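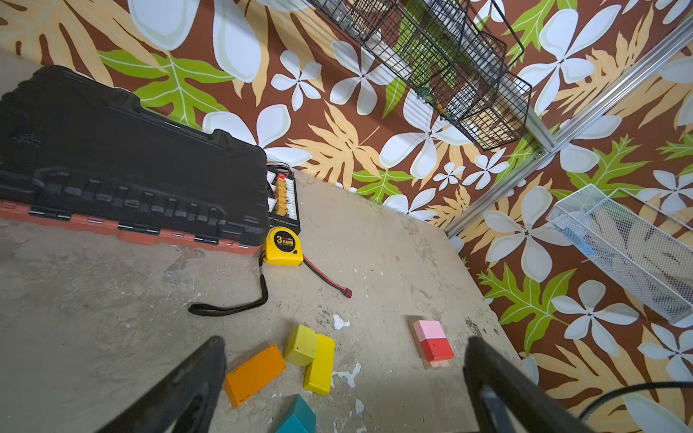

Lost property is mostly a problem of description. People who would notice a single wrong digit in a spreadsheet will come down to the front desk, look us in the eye and report the loss of "a bag, sort of dark". We ask how big. They hold their hands apart, think, and move them closer together. Compare that with a large black plastic tool case on a reddish-orange base, with little silver latches or hinges along the join: one sentence, and anyone on the desk could pick it out from across a car park. Your umbrella is black. It has a handle. We have nine of those at present, and every one of them has a handle.

Which brings us to the yearly notice on things left behind, reprinted with changes. Last year's was read by very few of you, judging by the bin liner of gym shoes that reached us the following Monday with "found" written on it.

In the twelve months to the end of April, 721 items were handed in at the front desk of the Zindville site. Over the same period we received 1,393 enquiries about lost items. The keen mathematicians among you will see that a good number of things have been lost without being found, or else that some of you ask twice. We know that some of you ask twice. One grey scarf was asked after so often, and with such feeling, that we were all a bit let down when it turned up in its owner's coat sleeve.

What gets handed in

Chargers, mainly. Chargers arrive alone or in clumps, and nobody has ever come to claim one by saying what it charges. If you want yours back, please bring the thing it goes with. Turning up and saying "it's white" will get you shown a great many white ones, and you will leave with somebody else's, as you did last time.

Lunch boxes come second. These are the only items for which we keep no waiting period at all. A lunch box that still has something in it when it gets to us will be opened by one member of the desk team, chosen by a method we would rather keep to ourselves, and then emptied. If the lid cannot be opened, or if the lid opens on its own, the whole box goes. Please don't write in about this. We have had the letters about the glass one with the clip-on lid, and we are sorry, but you had from before Easter to come and get it.

After that it's water bottles, reading glasses, single gloves, lanyards from conferences, and cardigans. The cardigans are a mystery to us. The building is either too hot or too cold, and has never been neither, so a person must have taken the thing off in one weather and walked out in the other. We have a rail of them now. They are quite nice, on the whole, and visitors who think the reception area is a shop have made offers.

How to report something missing 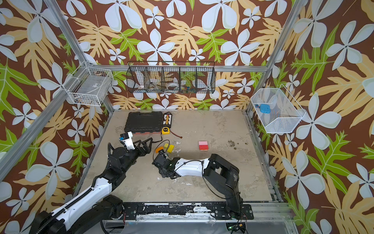

Clikmont Zindville – Site Services – Front Desk and Post Room

Please use the Graltelik form, which you will find under "Buildings" and then, for reasons lost to history, under "Parking". The form asks for a description, a place and a time. The description box takes as many words as you like. Most people use one, and it is usually the word they have already put in the box above.

Some things that help: any mark, sticker, dent or missing button; what was in the pockets; whether your initials are on it, and if so what they are. Some things that don't: how much you paid, how long you have had it, who gave it to you, and what they will say when they hear. We have every sympathy, but there is no shelf for that.

For "place", please try to be more exact than the name of the building. Tsikata House has four floors and a basement that people deny having been in. "Tsikata House, second floor, the table by the window that wobbles" is a perfect answer. We know that table. A laptop sleeve went missing from it in the winter and was back with its owner within the hour, having been wedged under the short leg by a colleague who thought it was cardboard.

For "time", the last moment you remember having the thing is more use than the moment you noticed it had gone. These can be weeks apart. We once spent a morning searching a meeting room for a pair of prescription sunglasses which their owner had last worn on a ferry.

How long we keep things

Ordinary items are kept for four weeks. Keys, passes, phones, wallets, medicines and anything with a name on it are kept longer and are locked away. You will be asked to show who you are before we hand them over, and this applies even if we have known you for years, even if you are late for a train, and even if you are on the management team and were the one who asked for the rule in the first place.

When the four weeks are up, clothing in decent condition goes to the charity shop on the high street. Books go on the shelf by the lifts. This has led to a small awkwardness, in that several people now put books on the shelf by the lifts on purpose, and others hand those books in to us as lost. One thick novel about a lighthouse has been through the desk so often that we know the cover better than those of books we own. None of us has read it. Two bookmarks in it suggest that at least two people have given up at much the same point, and we have left them in as a kindness to the next one.

Umbrellas don't go anywhere. They move into the stand by the front door and become the umbrellas that people borrow when it rains. They are then left at the station, where we assume a desk very like ours is writing a notice very like this. A few of them do seem to come home. There is one with a bent rib and a duck's-head handle that has been handed in, kept, put out, borrowed and handed in again, and we have grown fond of it. Whoever owned it first should please stay quiet now.

The open table

Anything unclaimed and still fit to look at will be laid out in the Tsikata House foyer on Wednesday, June 17, 2026, from the start of the day until we are bored. Come and look. You don't have to have lost anything, though past experience says that you have and haven't spotted it yet. People walk past on their way to get a coffee, slow down, and go pink. If you see something of yours, tell us one fact about it before you pick it up. Odd as this sounds, it saves trouble. Last year two people reached for the same green hat and both were sure, and it was settled by a name tape inside that belonged to neither of them.

The single gloves will be on a table of their own. We would like it known that we have tried to pair them up by size and colour, that the results are worse than leaving them alone, and that anyone willing to go about in one brown leather left and one navy wool right is welcome to do so with our blessing.

Two requests before then. If you find something, please bring it down the same day with a word on where you found it. A note saying "kitchen" is no help in a place with so many kitchens. And please stop leaving found items on the desk at night with no message. The evening shift came in to a single crutch, leaning on the counter, and talked about nothing else for a week.

The crutch is still here, by the way. It is grey and adjustable, with a rubber foot. Ask at the desk.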